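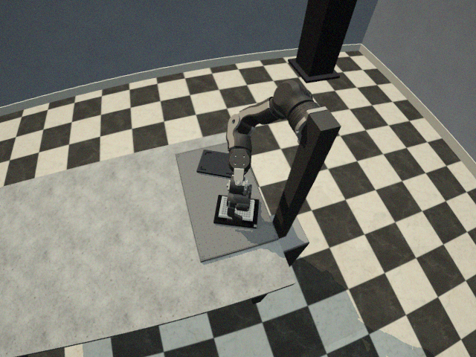 Store display engineer and customer trial participants wanted at Niseo

We make screens for shops. If you have stood in a bakery and watched the price of a croissant change on a thin strip of glass along the shelf, or tapped through shoe sizes on a panel beside the fitting rooms, you have met the sort of thing we build, and there's a fair chance you never gave it a second thought (which is how we like it!). Our next product is called Tusum, a touch panel for shop counters that shows prices, ingredients and stock while leaving the clerk free to talk to people. We are looking for one more engineer to help us finish it, and for a good number of ordinary shoppers to tell us what they think of it. 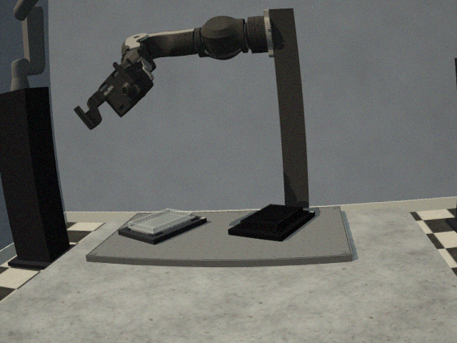 Posted by the Head of Display Products, Niseo
Sat 16 October

Let me start with the job. You would join the hardware team at our Mösli office, working full time on the panel's touch layer and backlight. The panel has to be readable beside a sunny window at 600 nits, and it has to put up with flour, hand cream, spilled coffee and small children. We have the brightness where we want it. The touch response with damp fingers still needs a lot of love, and that would be your first project.

We'd be glad to hear from you if you have worked on displays, point-of-sale equipment or any consumer device that people poke at all day. A degree is welcome but we don't insist on one. You should be comfortable with a soldering iron and a spreadsheet, and you should like visiting stores, as you'll spend a day or two each month behind somebody's counter watching how things get used. We are 42 people in all, so you will get to know everyone fairly quickly, and lunch tends to run long on Fridays.
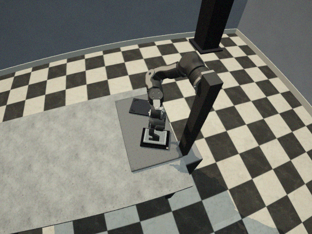 Robot arm above the tabletop, simulated view.

Now for the shopper trial. We need 172 adults who do their own grocery shopping and can spare 91 minutes for one visit to Irkik, our practice store. You'll be given a shopping list and a few questions to look up on the panels, and then we'll sit down with you over coffee and hear what annoyed you. No technical knowledge is needed, and we would especially love to hear from people who wear reading glasses or who usually avoid touch screens. Everyone who completes a visit receives a gift card and bus fare. Visits run through the end of May, with evening times available.

To apply for the job, send a resume and a short letter telling us about a product you helped fix. To join the trial, fill out the sign-up form at the front desk in Mösli or ask us to mail you one. Please mention any access needs so we can have things ready when you arrive. We read everything that comes in, and you'll get a reply from us either way.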